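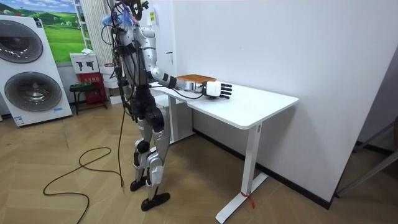
Doesn't herringbone make a small room look terribly busy, one of you asked after the last session at Zultcombe. Lovely question! It can, but a pale wood with a plain white desk on top settles it beautifully – the zigzag does the talking and the furniture stays quiet.

Session 2: Floor and desk

Look at how the blocks meet before you think about colour. Each short end butts against the long side of its neighbour, and that's where the zigzag comes from. Then choose one warm brown for the desktop, so the floor has something to answer it. 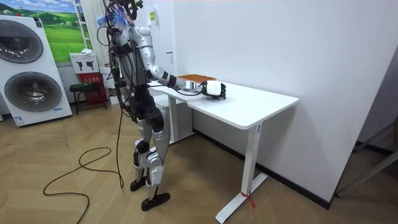 Fig. 2. White desk, brown tray, light herringbone parquet.

For April: sketch a desk and floor of your own, and bring the Kolmont sample card.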